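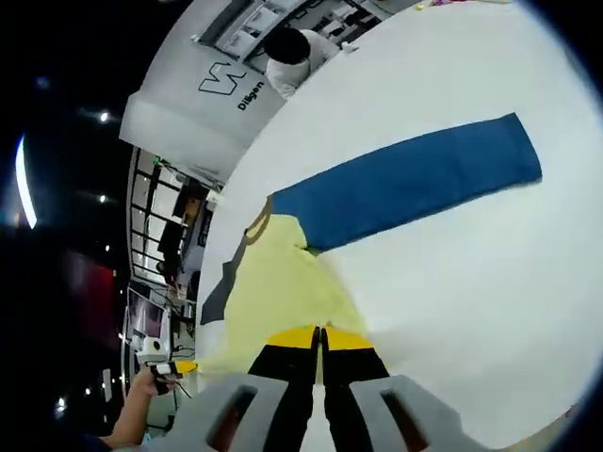 Drorkthorpe, 15th June

Workshop boards > Builds > Grippers and end effectors

Filed under: hand-held tools, cloth, work in progress

**slotted_link**
Progress on the Radu pair, the two hand-held grippers on the bench at the shared workshop. Light grey housings, black fingers, yellow tips. The camera looks forward over the fingers, with a very wide lens.

Cloth is the test material. We have 438 recorded grasps so far, most of them on garments with sleeves. Two faults remain:

1. When the fingers are nearly closed and pushed down into bunched fabric, the tips pick up one layer or three. I cannot predict which.
2. Finger position from the encoder drifts over a session. After 112 cycles the zero had moved enough to matter. Re-homing clears it.

The linkage is the Drirko drawing with the slot lengthened. Finger pads are flat. I would like opinions on the pads before I print another set.

**backlash_b**
Fault 2 is the linkage. The Drirko slot was already too long, and you have made it longer. Put the original back, fit a proper bush at the pivot and test again before you touch the pads.

**m3washer**
Disagree. Slop in a slot gives you scatter, and he is describing drift in one direction. I would look at the encoder magnet. If it is glued straight on to the shaft end it will creep. Mine did, on the Ellon build. I cut a flat and used a grub screw.

**backlash_b**
Wear in a printed slot goes in one direction as well. Is it printed?

**slotted_link**
Printed, yes. The magnet is glued. So you may both be right.

I measured the slot last night and could find no wear with the calipers, though they are not good ones. Magnet first, as it is the quicker job.

On the pads, I have moved from garments to a single towel for the comparison. A flat towel gives one known thickness, apart from the hem, and two people can work it from opposite corners.
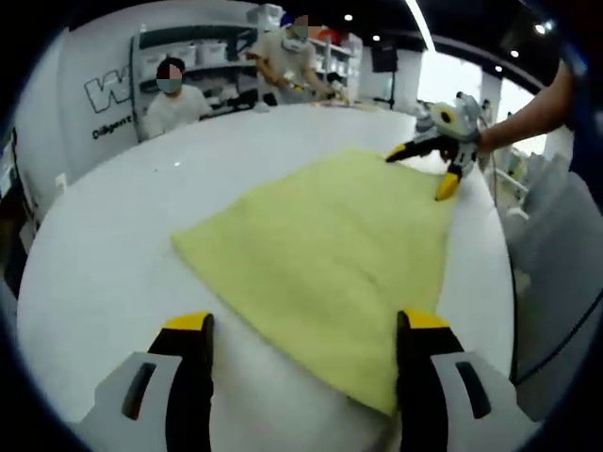 With the fingers open over a corner, the approach angle matters more than closing force. Come in too steep and the tips push the cloth along the table. Come in shallow and the lower tip gets under it. The table is glossy, which makes the pushing worse. I have 195 towel grasps logged and will split them by angle.

**m3washer**
Then your pads are fine and the tip profile is what wants changing. A thin lower edge, like a fish slice.

**backlash_b**
A thin edge will snap the first time somebody leans on it. Keep the tip and chamfer the inside face. Also, do not mix the garment and towel logs. Seams and hems are different problems.

**slotted_link**
The logs are in separate folders. I will try the chamfer on one gripper and leave the other as it is, so the two can be run on the same cloth.

**feeler_gauge**
Which lens are you using? At the edges of a view that wide I could never get a usable position for the second gripper.

**slotted_link**
We calibrate with a printed board and ignore the outer part of the circle. The second gripper has to stay over the table. Results when the magnet is done.

Recent in Builds
- Ellon wrist joint: bearing choice
- Homing without a limit switch
- Radu firmware: dropped packets over long cables
- Cheap calipers compared
- Bench power supply, September group order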